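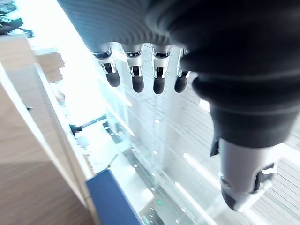 How to Clean a Glass Tabletop Without Streaks

I have lived with a glass dining table for a good many years now, and for the first few of them I was convinced I had bought the wrong piece of furniture. Every morning the sun came in over the sink and showed me every swipe of the cloth from the night before. I tried the blue spray, the foaming kind, and a very expensive bottle from the Warero catalog that smelled wonderful and left a film you could write your name in. What finally worked was cheaper than any of them, and I've been passing it along to friends ever since, so I may as well write it down properly.

What you'll need

Two microfiber cloths, one for washing and one for drying (mine are the flat-weave kind from Peltwood, but any lint-free cloth will do)
A spray bottle
300 ml of distilled water
2 tablespoons of white vinegar
A drop of dish soap
A plastic scraper, if you have candle wax or old glue to deal with

Pour the water into the bottle, add the vinegar, and swirl it gently. Keep the dish soap out of the bottle for now. I used to mix it all together, and that was where most of my streaks were coming from.

Step 1: Clear and dust

Take everything off the table, even the bowl in the middle that never moves. Go over the glass with a dry cloth, working from the center out to the edges, and then give the rim a wipe too. Crumbs love to sit where the glass meets the frame, and once they get damp they turn into paste. An old soft toothbrush is lovely for this part.

Step 2: Cut the grease

If people eat at your table, there will be grease on it, whether or not you can see it. Put the drop of dish soap in a small bowl of warm water, dip the washing cloth, and wring it out until it hardly drips. Wipe the whole top, rinse the cloth, and wipe again with plain water. For wax, lay a warm damp cloth over the spot for 60 seconds and then ease the scraper under it, holding it nearly flat.

Step 3: Spray and wipe

Spray the vinegar mix onto the cloth and wipe in long, overlapping rows from one end to the other. I know circles feel more natural – they did to me, too – but straight rows make it so much easier to see what you've missed. On a big table, do one half at a time so the far end doesn't dry before you get there.

Step 4: Buff

Pick up your dry cloth and go over the table again, this time crosswise. Turn the cloth to a fresh side as soon as it feels damp. Then crouch down until your eyes are level with the glass and look toward the window. Any streaks left will show up right away, and a little warm breath and a quick rub will take care of them.

A few extra notes

Wash your cloths without fabric softener, and hang them up to dry. Softener coats the fibers and ends up on your glass.

If your table has a frosted or painted underside, leave the vinegar off that side and use plain water.

I like to do mine in the early evening, when the sun is off the glass and the mix doesn't dry so fast. In November I can get away with doing it at lunchtime.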